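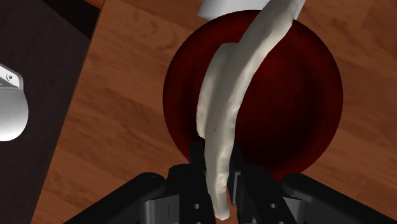
Let the school robot club stay in the simulator

Every May the clubs in our league argue about the same thing, and this year it has reached the parents. Is it really robotics if the students never touch a robot? The club at Stedport works almost wholly in simulation. Its seven members write code for an arm that exists on a screen, along with the table and everything on it. I think they are learning more than most, and I think the league should stop treating their entry as second best.

Start with money. Petlow spent years raising funds for a small desktop arm, and for most of one term it sat in a cupboard with a stripped gear. A simulated arm can hit the table 500 times in an afternoon and be ready for the next student straight away. For a club that meets on a Saturday morning and has to share one room, that matters a good deal.

The work itself is not easy either. The league task this year is clearing a dinner table, and the students have to deal with a bowl, a bottle, a fork and a cabbage. None of these wants to be held the same way. A fork lies flat and gives the fingers very little to close on. A cabbage is wide and has no handle.

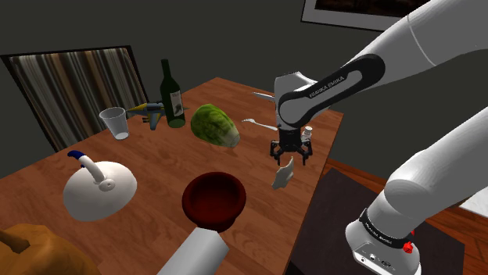 The dinner table task in the simulator, with the arm over the middle of the table.

There is a fair complaint to be made. Physics on a screen is tidier than physics in a classroom, and a grasp that works in over 1,000 trials may fail on a real bench with a worn finger pad. Students should be told this early - and Stedport's are, because their notebooks have to list what the model leaves out. I read one that gave 70 lines to friction alone. I did not see anything as careful from the clubs with hardware, mine at Navarrete included.

What I would change is the scoring. At present a simulated entry loses marks before anyone has looked at the code. Give it the same marks, and ask for the notebook from everybody.

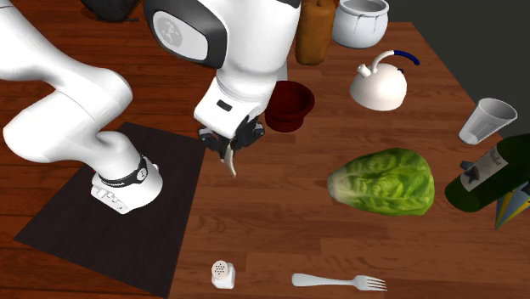

Abelardo Daza writes that he would keep the penalty, but make it smaller. His students at Dellen lost two meetings to a loose cable, he says, and finding that cable taught them something no program would have. He would rather see every club borrow a real arm for one day a term.

I would accept the day. I would still drop the penalty.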